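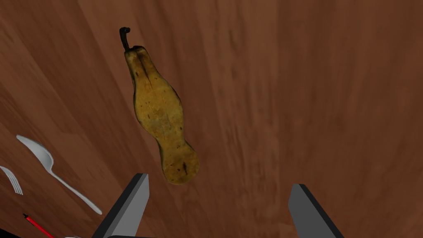

Skumis teleoperation kit, desktop version

I bought the Skumis in March to record demonstrations for a pick-and-place project, and I have now put 358 episodes through it. It costs more than the Ploter handle I used before. For the most part I think it earns the difference.

In the box you get a hand controller with a trigger, a base station, 2 cables and a license for the Bevan simulator plug-in. Setup took me an evening. The printed guide skips the step where you set the trigger's zero point, and until you do that the fingers never open all the way.

Most of my recording was done in simulation, with fruit and plastic cutlery on a wood tabletop. A pear is a good test. It is wide at one end and narrow at the other, so you have to decide where to close the fingers and then turn your wrist to match. The Skumis follows small wrist turns well. With the Ploter I was always correcting twice.

Spoons and forks are harder. They lie flat, and the controller gives you no feel for the table, so I drove the fingertips into the surface a lot. Of my first 160 episodes I threw out nearly all the cutlery ones. Slowing the motion scale to half helped -- it's under Advanced, for some reason.

Other complaints: the trigger spring is stiff and my finger gets sore after an hour. The record button is too close to the trigger. Replay works, but you can't trim the start of an episode without exporting it first.

I use it with a Drevwood stand, sold separately, and wouldn't go back to holding it free. Four stars. If you only need a few dozen demonstrations, the Ploter will do.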